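Kukovine Cycle Works: Common Questions

Do I need an appointment for a repair?
No. Bring the bike to the counter on Proston Street any time we're open. Small jobs such as a flat or a loose brake cable are often done while you wait. Larger jobs go in the queue, and we'll call when yours is ready.

How much is a tune-up?
The basic tune-up is $30 and covers brakes, shifting and a wheel check. Parts are extra. We'll call before fitting anything you didn't ask for.
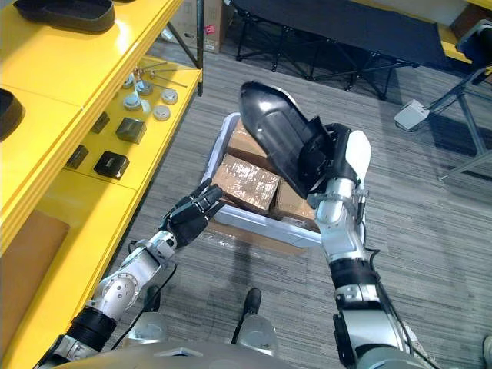
Drivetrain cleaning isn't part of the basic tune-up. Ask for it when you drop off and we'll add it to the ticket.

Do you work on e-bikes?
We do the mechanical side: tires, brakes, chains, spokes. We don't open motors or batteries. For those, go back to the dealer who sold you the bike.

Can you service a Tandex hub?
Yes, if it was made after 2000. Older ones use a bearing we can't get anymore. The exception is the 223, which takes the same bearing as the current 242.

Do you rent bikes?
Yes, by the day or by the week, from April until the first snow. Bring a photo ID and a card for the deposit. A lock is included.

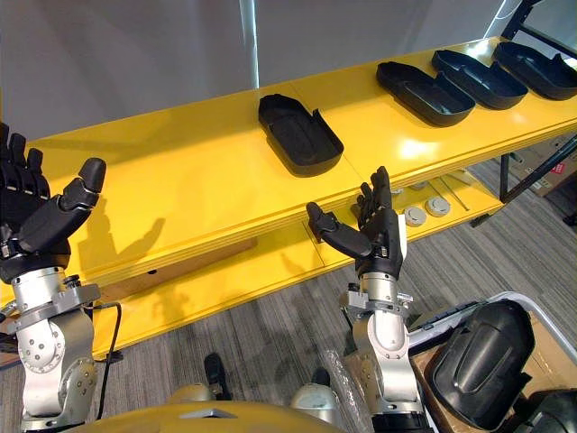 Helmets are included with rentals too, but you're welcome to bring your own. Child seats need to be reserved ahead.

What is the Kaijage ride?
It's our Saturday morning group ride out to Kaijage Mill and back. It's free, the pace is easy, and we wait at the top of the hills. You'll need a working front brake and a spare tube.

Do you buy used bikes?
Sometimes. We look for steel frames with no cracks or deep rust. Bring it in and we'll make an offer, or you can take store credit, which is worth a little more.

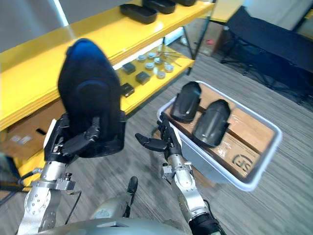
Black curved shells, one in hand and two more in the white bin.

How long will you hold a finished bike?
We hold it for 30 days after we call. If you're going to be away longer, let us know and we'll put a note on the ticket.

Page last updated 19 October 2020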